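Favach cell, notebook
March 5, 2021

Continuing with the planner problem from the previous page. Short version for who reads only the first lines: the stalls in the shared middle zone come from the lock manager and the planner is innocent. I was blaming the wrong module for two pages, sorry.

What I did first. I took the log from the last long run and replayed it through Urio with the arms switched off. The log has 2,186 planning requests. Of these, 185 ended in a timeout. I sorted the timeouts by which arm asked, and then by target region. I expected to see the back row, where the grippers must come down over the bin rims and the elbow has few good solutions. But the back row is almost clean. Nearly all timeouts have the target in the middle of the floor, where both arms can reach.

Then I looked at the time stamps. In each bad request the planner returns a path quickly, and then the request waits for the zone lock until the limit of 4 seconds is over. The other arm is holding the lock, but it is already parked on its own side. So the lock is not released at the moment when the arm leaves the zone. It is released when the whole task is marked as finished, and this includes the gripper settle check. I found the line in Buvar, in the function which closes a task. I think it was written when we had only one arm per cell and nothing was waiting.

Change for today: the lock is now released when the last link of the arm is outside the zone plus a margin. The margin is a parameter. I put it to a large value for now and we can make it smaller later.
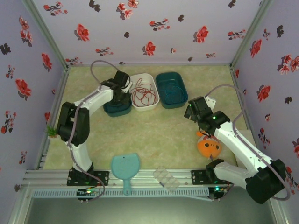 Cell during work on the zone lock. Left gripper over the dark teal bin, right arm over the floor on its side.

The perception side gave me two smaller things to write down.

The first one is the clear tray with compartments. The segmentation gives it sometimes as one object, sometimes as many small ones, and sometimes there is no mask at all. When it lies over the front rail it is worse, I suppose from the metal showing through. I did not try to fix it. For the lock tests I put the tray in the ignore list, together with the hand mirror. Please remember to take both out again before anybody measures grasp success.

The second one is the teal cord in the teal bin. The color split cannot separate them, so the grasp point jumps from the cord to the bin wall. The red cable in the white bin has no such problem. Depth should help here, but the depth threshold is one value for all bins — it should be per bin. I opened a ticket in Grarnomell.

Also the collision model. Gray cables of the arms are still not in it. The loop above the left gripper goes quite near to the back wall, and Urio knows nothing about it. I added a simple capsule on the left upper link as a temporary solution. The right arm does not have it yet, so the two models are not symmetric now. If you compare planning times left against right, take this into account.

To do:
Put the same capsule on the right arm.
Replay the same log with the new lock rule and count timeouts again.
Write a test for the case when an arm stops inside the zone with an error. At the moment I believe the lock stays forever, and somebody must restart Buvar by hand.
Ask if the 4 seconds limit is written in a second place. I found it in the config and also in the launch file, and I do not know which one wins.

Branch is zone-release, not merged. Please do not run it without a hand on the stop button until the error case is tested.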